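Cables, wrist cameras and a year of small changes

31 December 2019

I said in the spring that I would write up the cable work before the year was out, so I am doing it today, with a few hours to spare.

For anyone new to the blog: I work on getting a robot arm to sort out flexible things, mostly cables and leads. The arm is the Lideo, which has two fingers and a camera at the wrist. The software that decides where to grip is my own and is called Urnemlow, after nothing in particular. The rail and the bench came with me from the old unit at Gouveia.

The question this year was narrow. If the arm has hold of a cable at one point, can it work out which object that cable belongs to before it pulls? Last year's version didn't try. It gripped the nearest visible piece, lifted, and hoped. With a single lead on a clear bench that was fine. With two things piled together it often dragged both.

The change I made is simple to describe. After the fingers close, the arm does not lift. It moves the held point a short way, 8 mm to one side and back, and the wrist camera records what else moves. Anything that moves with the fingers is marked as probably joined. Anything that moves late, or only a little, is marked as resting on top. Urnemlow then follows the cable from the fingers outwards and picks the end it thinks is free. I have been calling this the nudge step.

I collected 1208 grips over the year. Most were on plain black leads, which are easy to get and hard to see against a dark surface. From November I moved on to headsets, because they have a thin cable attached to a bulky object and the cable likes to wrap itself round whatever is nearby.

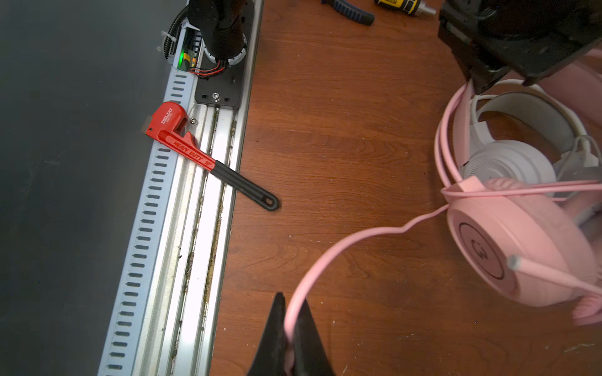
Gripper on the pink headset's cable, with the white headset tangled in behind it.

Colour helps more than I would like. A pink cable on a wooden desk is about as kind as it gets for the camera, and the tracing step rarely loses it in the open. The trouble starts where pink cable crosses pink headset. There the old version would jump from the cable to the earcup and carry on along the wrong edge. The nudge step fixes a good part of this, though not when several strands lie close together.

I set aside 530 of the grips for testing. Without the nudge, the arm chose the right object in 55 per cent of them. With it, the figure was 81. I have left out grips where the fingers missed the cable altogether, as that is a different fault and needs its own post.

The cost is time. Each nudge adds up to four seconds, mostly spent waiting for the cable to settle before the second picture is taken. Taking the picture sooner made the results worse.

In January I want to try two nudges in different directions, and to go back to the black leads with better lighting. Anamico have offered to lend me a second lamp for the wrist. I also need to clean the groove in the rail, which has filled up with dust again.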